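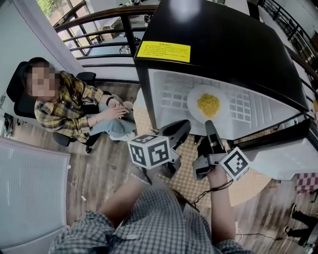
Home | Books | Gadgets | Reviews | About | Contact

Leltico Page Reader (second edition)

I've been sent a lot of e-readers, and most of them have promised to bring back my love of reading. I never lost it. What I lose is my place, my glasses and my patience with menus, so I came to the Leltico expecting very little.

The facts first. It has a 7 inch screen, weighs less than a fat paperback and holds 3,000 books, according to the box. I own 200 e-books and have read perhaps half of them, so I can't test that claim and doubt many buyers will.

Leltico makes a great deal of its "true page" display. It looks like every other grey screen I've used. In daylight it's very good. Under a lamp there is a faint glare along the top edge, and I found myself tilting it the way I used to tilt a hardback with shiny paper.

Page turns are quick. Footnotes are a mess. I tried it with Assunta Villa's new crime novel, The Salt Ledger, which has a note every few pages, and tapping the tiny numbers took me to the right note perhaps half the time. Ctibor Beneš's short stories were a happier match — no notes, short chapters, nothing to tap.

The built-in shop is run by Trestel. Prices are fair, the choice is thin. I searched for four books I'd reviewed on this site since November and found one. You can load your own files by cable, although the Bassi imprint's e-books lost their chapter headings when I did.

Then there's "Smart Pick", which suggests what to read next. It offered me a cookery book and the second part of a trilogy. I turned it off on Wednesday and haven't missed it.

Battery life is claimed at 2,000 page turns. Mine needed charging well before that, with the light on low.

Is it better than the Lerkex I've been using for years? The buttons are. The Lerkex is uglier and slower but it remembers where I stopped, and the Leltico twice sent me back to the title page.

In the box: reader, cable, cloth sleeve, printed guide. Colours: black or stone. The plug is sold separately, and I think that's mean.

Worth a look if your old one has died. I wouldn't replace one that works.

14 comments | 6 shares

We use cookies to remember your settings. Accept | Manage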